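The Drirnthorpe Green Table Cover from Wekevex

23 shares | 4 comments

If you do a lot of unpacking, cutting and taping, you already know what happens to a good table top over the course of a year or so. We made the Drirnthorpe cover for people who would like to keep theirs looking decent, and it has been one of our steadiest sellers ever since we brought it out in April.

It's a plain green cloth cover, cut generously so that it reaches right over the edges of a full-size work table, and it goes on with small metal clips that you push over the edge wherever you like. We tried elastic corners first, and we tried ties, and we kept coming back to clips - they come off in a moment when you want to shake the scraps out, and you can move them along if you need the edge clear for a bigger job.

The green was a choice we went back and forth on for ages! White showed every mark, and black made it far too easy to lose a thin stick or a bit of clear plastic. On the green you can spot most small things without hunting for them, and a flattened carton laid out on top is easy to see while you work out which flap folds where.

Each cover comes with 6 clips, and spare clips are sold in bags of 50. Wash it cool and hang it up to dry, please, as a hot dryer will pull the edges in. If your table is an odd size, our Braver range is cut to order and usually takes 7 working days. Customers who already own the older Hrubý cover can use the same clips on this one.

Last updated 21 July 2019
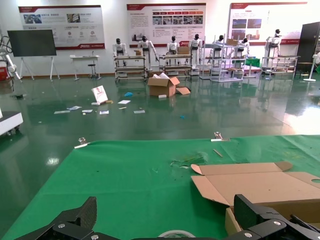
Green cover clipped along the far edge of the table, with a flattened box laid out on the right.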